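Nov 7, 2018

Moving to Vardale has cost me 883 dollars so far, most of it spent on finding out what I already own. I packed 12 boxes and labeled two of them. The other ten are a surprise party thrown by a past version of me who hated surprises.

Torunn Tveit, who has moved more often than anyone I know, told me to throw out whatever I hadn't touched since June. I tried it. By lunch I was defending a broken umbrella like a public lawyer.
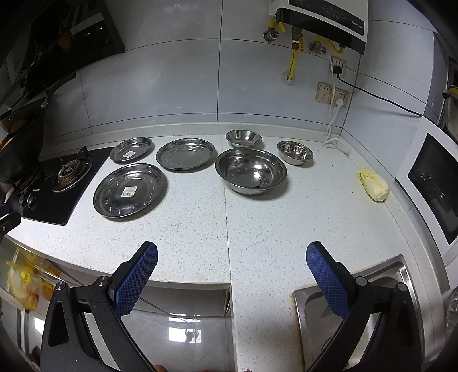
My real trouble is that I buy for the person I plan to be after the move. She has a herb garden and irons things. She also has people over, so she owns steel plates and bowls in three sizes, and she will peel off that barcode sticker before the guests come. I eat toast over the sink — standing up, mostly, in my coat.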